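Most of the garments that reach the folding bench at Jilus are white, and most of them come back from wear rather than from the factory. The firm rents out workwear and casual tops, launders them and returns them to stock. Folding was done by hand until January, when a two-armed cell from Rissanen was put in at the end of the finishing line. Lucía Vallejo has run the finishing section for 15 years and now runs the cell as well.

"It is slow," she said when asked for her first impression. "A good folder is faster, and we knew that when we signed. The cell was bought for the long tops, which are hard on the shoulders over a full shift."

The method is lengthwise first. One arm takes each end of the garment, the cloth is brought into a narrow band, and the band is then shortened to shelf size. Vallejo's staff fold the other way, sleeves in and then bottom to top, and for some weeks the two methods produced stacks of different widths. 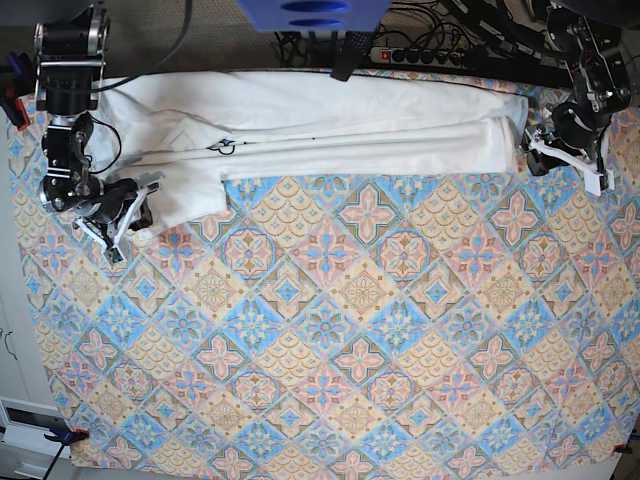
The shelves had to be respaced. So did the labels, which are printed in the Iltanine stock system and used to assume a single folded width. "Small jobs, but somebody has to do them, and they were not in the quotation," Vallejo said.

Her section had six folders before the change. It still has six people, of whom 3 fold by hand. The others divide their time between inspection, repairs and the cell. The operator's duties are to present the garment, watch the ends, and correct any cloth that has slipped out of the band before the next fold is made.

"The ends are where it goes wrong. If a flap is hanging out at one end and you let it carry on, you get a lump in the middle of the stack. The arms can hold the thing perfectly well and still be holding the wrong bit of it."

Operators write each correction in a log, with the garment type and the end affected. There were 2448 entries when we spoke. Vallejo reads them weekly and sends a summary to Rissanen. She would like the log kept by machine, but she also says that writing it down has taught her staff which garments to keep away from the cell.

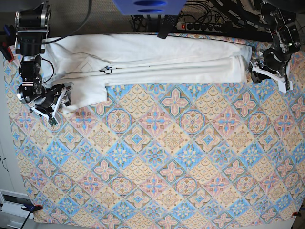 *Interview: Brulisex trade bulletin, finishing and laundry section | 10 July 2025*

Pay was settled before the cell arrived. Operators receive the inspection rate, which is above the folding rate, and the hand folders asked for the same on the grounds that they now get all the awkward items. That was agreed in part: garments with linings or heavy fastenings carry a supplement.

Training takes two days. Vallejo considers this enough for the controls and too little for the cloth. "You can show someone the stop button in a minute. Knowing from the way a sleeve lies that the next fold will be crooked takes months, and the people who know it are my hand folders. So I rotate them. No one stays on the cell for more than half a shift."

Rotation was also a request from the staff, who found watching more tiring than folding. Two of them have asked to return to hand work full time, and one has been allowed to.

A second cell has been discussed. Vallejo has asked for the correction log to be reviewed first, and for the supplier to quote for shelving this time.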